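Why do metals feel cold?

A science page for curious people aged 8 and up. From the Trudside Science Shed

Touch a spoon. Now touch a wooden spoon. Same kitchen, same drawer. The metal one feels colder, doesn't it?

Trick question though. They're the same temperature! Both have been sitting in the drawer all night, so both are as warm as the drawer. Your fingers are telling you a fib.

So what is going on?

Your skin is warm. Warmer than most rooms. When you touch something cooler, heat moves out of your skin and into the thing. Heat always goes that way - from the warmer place to the cooler place. Never the other way round by itself.

Some materials let heat rush through them. We call these conductors. Metals are brilliant conductors. Silver is one of the best, copper is very close behind, then gold, then aluminium. Other materials are slow. We call those insulators. Wood, wool, rubber, cork, air.

Metal pulls heat out of your finger quickly. Your skin cools down. Your brain says COLD. Wood takes the heat slowly, so your skin stays nearly as warm as before and your brain doesn't bother much.

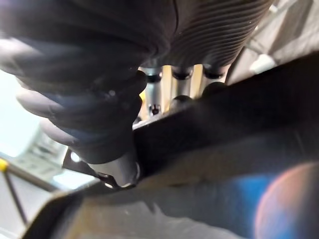 Metal cylinders and a gloved hand. Which would feel colder to a bare finger, metal or glove?

Gloves are a good thing to think about here. A glove doesn't make any heat. Lots of people think it does! Leave a woolly glove on a chair with a thermometer inside and nothing will happen. All a glove does is slow down the heat that's leaving your hand. Wool is extra good at this becuase it is full of tiny pockets of air, and still air is a very poor conductor.

Same with coats. Same with duvets, same with a robin fluffing up its feathers in January.

Inside the metal

Bit trickier, this part. Read it twice if you need to.

Everything is made of tiny particles. They jiggle. Hot things jiggle more, cool things jiggle less. When you warm one end of a metal bar, the particles there jiggle harder and bump the ones next door, and those bump the next ones, all the way along.

Metals have something else too. Tiny bits called electrons, which can zoom about freely inside the metal. They carry the heat along much faster than bumping can. Wood has hardly any free electrons. So in wood it's mostly bumping. Slow. 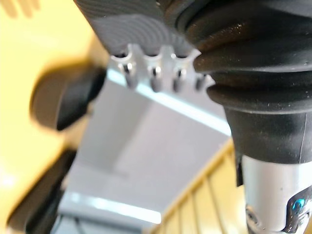
Why do saucepans often have plastic or wooden handles?
The pan has to let heat through quickly so the food cooks, but the handle has to keep heat away from your hand. Plastic and wood are poor conductors, so they make safer handles.

Try it: the butter race

You need a metal spoon, a wooden spoon, a plastic spoon, a mug, some butter, some beads and a grown-up. The grown-up does the hot water. Not you.

Stand the spoons in the mug, handles up. Stick a bead near the top of each handle with a small blob of butter. Same size blobs or it isn't fair. Grown-up pours in warm water from the tap, 40 degrees is plenty for a slow race, hotter is quicker. Wait 5 minutes. Then look again. Which bead has slid the furthest?

Write down your guess first!! Guessing afterwards doesn't count.

If nothing moves, your room may be chilly or your blobs too fat. Have another go.

When metal feels hot

A metal slide in the sun. Ouch. This is the same thing backwards. Now the metal is warmer than you, so the heat rushes into your skin, fast. A wooden bench in the same sunshine usually feels easier to sit on. Always test a slide with the back of your hand before you go down it in shorts.
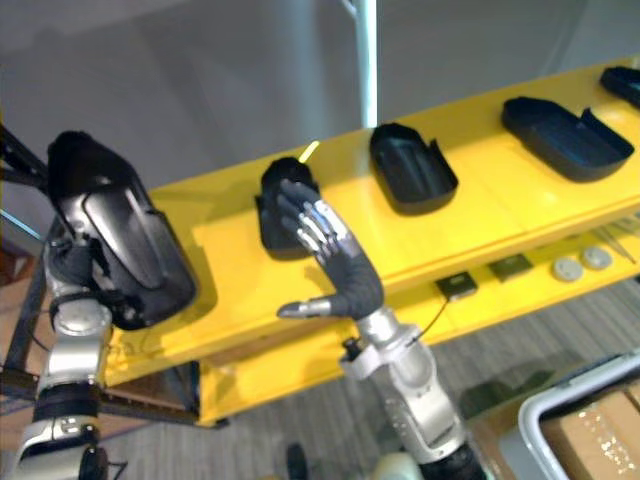 Does an ice cube melt faster on a metal tray or a plastic one?
It melts faster on the metal tray. Metal carries heat from the room into the ice more quickly, even though the metal feels colder when you touch it.

Words to keep

Conductor - lets heat through easily.
Insulator - slows heat down.
Temprature - how hot or cold something is.
Electron - a very tiny part of an atom.

Next page: why does a flask keep soup hot AND squash cold?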